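Put the cable in the planner 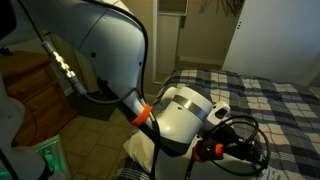 Wrist and gripper cabling on the arm, with the bedroom beyond.

Most motion planners I have worked with hold a very good opinion of the arm and no opinion at all of what hangs off it. The links are there as meshes, the joint limits are there, the gripper is there with a few millimetres of padding. The cable that carries power and camera data to the gripper is missing. As far as the planner is concerned the two ends are joined by faith.

I think this is a software fault and should be treated as one. The usual view is that cables belong to whoever builds the hardware. If a loop catches, tie it down better, fit a longer one, or move the connector. Those are reasonable repairs, and I have made all of them. They also have to be made again every time the gripper changes, and they leave the planner free to ask for the same bad motion the next day.

The case that changed my mind came from Warraich, our bedroom tidying project. The job was to take a pillow from one end of a bed and set it down at the other. Andura, the planner we use, treats a wrist turn of plus 170 degrees and one of minus 190 as the same pose, provided both are inside the limits. For the mesh they are the same. For a cable that runs down the outside of the upper link and then coils about the gripper, one is slack and the other is most of a turn tighter. Over a run of 1313 planned motions, 17 ended in a protective stop with no contact between any two bodies in the model. We spent most of November looking for a fault in the force estimate. There was none. The arm was pulling on its own cable and the controller was right to object.

The first answer people give is to simulate the cable properly. I am against this for planning. A flexible body with friction and several contact points costs far more than the rest of the collision check put together, and its result depends on stiffness values that change with the age of the jacket. We tried it in Trorkero, our simulator, and got handsome loops that did not match the real ones. It is useful for choosing where to put a clip. It is no use inside a loop that must test thousands of poses before the arm moves.

What works is cruder. Keep a winding count for each joint the cable crosses, and carry it as part of the state, so that two poses with equal link positions but different winding are different nodes. Give each crossing a slack budget, measured by hand with the arm powered down. Then add a swept capsule on the side where the loop stands proud, wide enough to cover the loop at its loosest. On our arm this came to 6 capsules. The extra planning time is some 6 per cent, and I would pay several times that.

There are two objections worth a reply. One is that the count is lost whenever somebody moves the arm by hand with the controller off. That is true, and the remedy is a start-up check: if the stored joint values and the read ones disagree, the planner refuses long wrist motions until a person confirms the winding. The other is that the capsules make tight spaces harder to reach. They do. A gap that is only passable if you ignore the cable was never passable, and I would like the planner to say so before the motion starts.

Perception needs the same treatment. Our self-filter removes points that lie on the robot model, so every cable outside the model comes back as an obstacle in mid-air, close to the gripper and moving with it. Teltolov, our mapping package, then marks the space beside the wrist as occupied and leaves it so after the arm has gone. With the capsules shared between planner and filter, most of those ghosts are removed by the same few lines of configuration.

The robot description format we all use has fields for inertia that half of its users leave at default values. It has no field for a cable. Until it does, the winding data sits in a side file, and the side file is out of date on at least one of our arms as I write.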